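Home Software Integration Documentation People Contact

Company > About us > What we do

About Brornmont

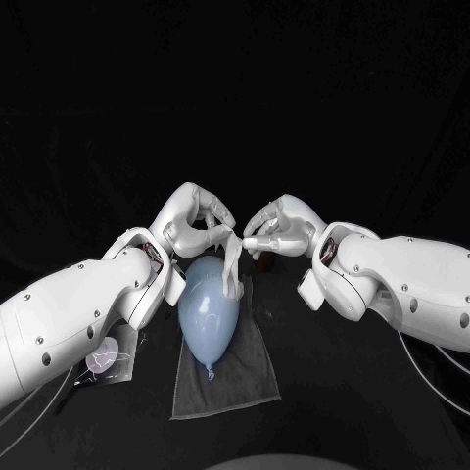
Brornmont writes control and planning software for two-armed robots with humanlike hands. We do not build arms. Our work begins at the joint interface and ends at the fingertip: contact estimation, grasp planning, and the timing that keeps two hands from getting in each other's way. Soft and thin-walled objects take up most of our test hours. A cloth pinched between thumb and index finger, hanging against an inflated balloon, gives the planner two deformable bodies in one workspace and very little room between the hands. Rigid-body collision checks are of limited use there, so the planner carries a separate contact model for each soft object and updates both on every cycle.

The product is called Grullar. It has 2 parts. The planner proposes paired hand trajectories and rejects any that break the clearance limits. The controller runs at 100 Hz and tracks the accepted pair, with force limits set per finger. Either part can be used alone. Configuration is held in plain text files under version control, and every run writes a log that can be replayed against a later build.

Orkuretti is our replay and inspection tool. It lines up camera images, joint states and planner decisions on one time axis. It was written for our own fault-finding and has been supplied with Grullar since January.

The company was started by Samer Nassar, who still maintains the trajectory code. We have 16 staff, most of them in software, at our office and test room in Steinbach. Each release candidate runs for 48 hours on hardware before it is signed off. Faults found in that period are listed in the release notes, including those we have not fixed.

We take on integration work where the customer can provide joint-level access to the robot. Enquiries should state the arm and hand models, the control rate available and the objects to be handled.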